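Brernico Technical Program
Lighting for Interiors, Course Handout 6
Color Quality and Glare in Task Lighting
Prepared by Jiahui Shi
Revised May 2025

Purpose of this handout

The previous handout dealt with how much light a task requires. This one deals with the character of that light: its color appearance, how faithfully it shows the colors of objects, and whether it reaches the eye in a way that helps or hinders the person doing the work. Students should read it before the Kaduvdale site exercise and bring it with them.

Terms marked in the glossary of Handout 1 are used here without further definition.

1. Color appearance

The color appearance of a nominally white source is described by its correlated color temperature (CCT), stated in kelvins. The term compares the source with a blackbody radiator at a given temperature. Lower values look yellowish and are called warm; higher values look bluish and are called cool. Students are reminded that the naming runs opposite to the physical temperature.

A common household lamp is sold at 2700 K or 3000 K. Offices are frequently lit at 3500 K or 4000 K. Sources at 5000 K and above are used where a daylight appearance is wanted, for instance in print inspection.

CCT does not fully specify a color. Two sources may share a CCT and still look different side by side, one slightly green and the other slightly pink. The departure from the blackbody curve is given by a second quantity, Duv. A positive Duv lies on the green side of the curve and a negative Duv on the pink side. When lamps from different production lots are mixed in one ceiling, differences in Duv are often more noticeable than differences in CCT. Specifications written for this course must state a tolerance for both.

2. Color rendering

Color rendering describes how the colors of objects appear under a test source compared with a reference source of the same CCT. The general color rendering index, Ra, is the average of scores for eight test color samples of moderate saturation. The maximum is 100.

Because Ra is an average, a source may score well overall and still show one region of color poorly. Strong red is the usual case. It is not among the eight samples and is reported separately as R9. Many phosphor-converted LEDs with an Ra in the low 80s have an R9 close to zero. Food, wood finishes and skin all look dull under such a source.

The newer method, TM-30, uses 99 color samples and reports two principal values. The fidelity index, Rf, measures closeness to the reference. The gamut index, Rg, shows whether colors are on average made more or less saturated. A color vector graphic accompanies the two values and shows the direction of the shift for each hue. Students should be able to read this graphic without assistance by the end of the unit.

3. Direct and reflected glare

Glare is divided into two kinds by its effect. Disability glare reduces the ability to see, through light scattered within the eye. Discomfort glare causes annoyance without necessarily reducing performance. The two often occur together, but they are assessed by separate methods.

Glare is also divided by its path. Direct glare comes from the luminaire or window itself. Reflected glare comes from a surface that mirrors the source toward the viewer. Where the reflection lies over the task and lowers its contrast, it is called a veiling reflection.

For a flat, glossy surface the angle of reflection equals the angle of incidence, and the offending zone may be found with a simple section drawing. Place the eye, draw the line of sight to the task, and reflect that line upward. Any bright source on or near the reflected line will be seen in the surface. A curved glossy surface collects reflections from a much wider range of directions, and moving the luminaire generally shifts the highlight to another part of the surface. In such cases it is more effective to enlarge the source and lower its luminance.

Matte surfaces scatter light widely and show no distinct image of the source. Most real finishes lie between the two extremes. 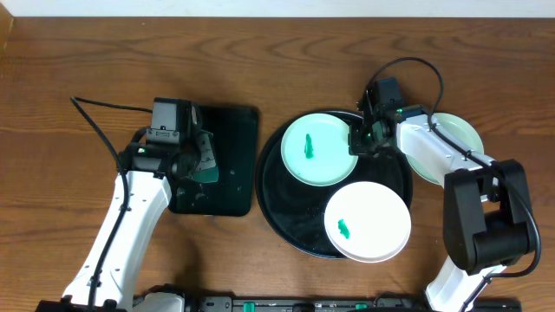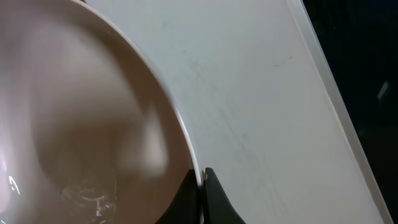 4. Site exercise

Each group will survey the Stendora reading room at Kaduvdale and complete the survey sheet. Groups consist of 5 students. The room contains 14 work positions, numbered on the plan issued in April.

At each position, record the horizontal illuminance at desk height with the meter held level and the body clear of the sensor. The mean obtained by the previous class was 627 lux. Groups whose mean differs widely from this value should check the meter range and repeat the readings before leaving the room.

Record the CCT at every second position. Note any visible difference in tint between adjacent luminaires, and state the viewing direction in each case.

To test for reflected glare, lay the small mirror supplied with the kit flat on the desk and look into it from the normal seated position. If a luminaire or window is visible in the mirror, mark the position on the plan and sketch the line of sight in section.

Blinds are to be left as found. Their position must be entered on the sheet.

5. Written submission

The report shall not exceed six pages, excluding the survey sheet. It shall contain a table of readings, one annotated plan, at least one section drawing, and a recommendation for the two positions with the most severe reflected glare. Recommendations that consist only of replacing the lamps will not receive full credit.

Manufacturer data may be quoted if the data sheet is attached. Where a data sheet gives Ra but omits R9, the omission must be noted in the report.

6. Reading

Chapters 4 and 5 of the Lu course reader. The worked problem on reflected lines of sight at the end of Chapter 5 should be attempted before the site exercise. Solutions will be posted after all groups have submitted.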